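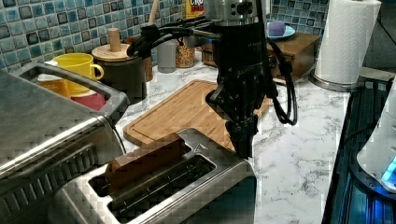

Breakfast is a hard meal for a machine. For years the companies that sell robot arms to factories have said the kitchen would come next, and for years the kitchen has stayed where it was. The trouble shows up in small jobs. Taking a slice of toast out of a two-slot toaster asks a pair of gripper fingers to close on something thin and brittle that stands only partly clear of the slot, with a mug, a cutting board and a roll of paper towels all sharing the same counter. A person does it while looking for the butter.

I spent part of November visiting groups that work on chores like this one. The first was Tostex, a small firm in Illberg that has picked breakfast as its whole business. Its engineers keep a list of 100 kitchen tasks, from opening a jar to wiping up crumbs, and they grade their software against it every month. When I was there the arm could finish 86 of them at least once. The firm is careful about that phrase. Once is a long way from every morning.

Toast is on the list as four separate tasks: put the bread in, push the lever, take the slice out, set it on a plate. The lever is the easy part. It is stiff, it moves one way, and it is always in the same place. The slice is harder. Grip it too softly and it slides back down. Grip it too firmly and the crust breaks. Bread also changes from loaf to loaf, and a setting that suits thick white bread can crush a thin slice of rye.

The shop floor is further along, though less than the sales videos suggest. At Rafferty, a parts supplier an hour's drive away, two arms load trays next to a packing line. Each moves 400 pieces in a shift. The pieces are all the same size and they arrive facing the same way. When a new part comes in, a technician spends most of a day setting up the job again, and until that is done people load the trays by hand.

Pronadport, which makes software for both kinds of work, is trying to close that gap. Its approach is to have people steer an arm through a chore many times and train a program on the recordings. The results I saw were mixed. The arm put cups on a shelf without trouble and folded a dish towel badly. It was also slow. Clearing a small table took it long enough that I finished my coffee, and then it had to come back for the cup.

None of the three would give me a date for a home machine, or a price. Tostex plans to put its arm in a staff canteen next, with a worker standing by to take over. Toast will be on the menu, and for now the worker will do the buttering.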